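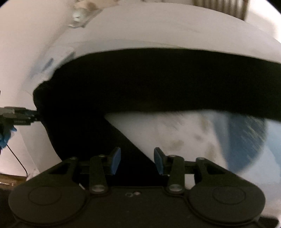 *By the Overgaard desk | March | 2 min read*

The government in Skurotwood says it will look again at the citizenship claims of 187 families from the Idach minority, five years after it struck them off the national register. Anyone who has followed the matter will want to read the small print before cheering.

The announcement came in a two-page statement from the interior ministry. It promises a "fair and orderly review" and says claimants will be heard in their own language where possible. It does not say who will sit on the review panel, when hearings will begin, or what happens to a family whose claim fails a second time.

It also leaves in place the rule that caused the trouble. To be counted as citizens, Idach families must show that a grandparent was registered in the Overgaard valley before the present borders were drawn. The district office that held those registers burned down 44 years ago. The ministry knows this, as it has said so in its own court filings, yet the statement asks claimants to bring "original documents or certified copies". Certified by whom is left open.

Idach groups abroad gave the news a cool welcome. One association pointed out that the ministry still won't use the name Idach on its forms, and lists the community as "valley settlers, other". Under that heading, the group says, a family can hardly argue that it has been there for generations. Officials call the wording a technical matter. It has been a technical matter through two governments now.

The ministry says older evidence will be considered, including land receipts, school rolls and grave markers. That would be a real change if it happened. In the last round, claimants brought all three and were told that none of it amounted to proof of residence. Nothing published so far suggests the guidance given to officers has been rewritten.

Then there is the money. Futance, the firm that ran the earlier registration drive, has been kept on to handle the paperwork. Its first contract was criticised by the state auditor for lost files and missed deadlines — the same files, in many cases, that families will now be asked to produce. The ministry would not say what the new contract is worth. Futance did not reply to questions.

Foreign donors, who have pressed Skurotwood on the issue for years, called the review a welcome step. They said much the same about the last one. Meanwhile the families still can't vote, own land in their own names or travel outside the district without a permit, and the statement offers no relief on any of that while the review goes on.

Forms are due to be available at the district office by the end of the month. When we rang to ask for a copy, staff there had not heard of them.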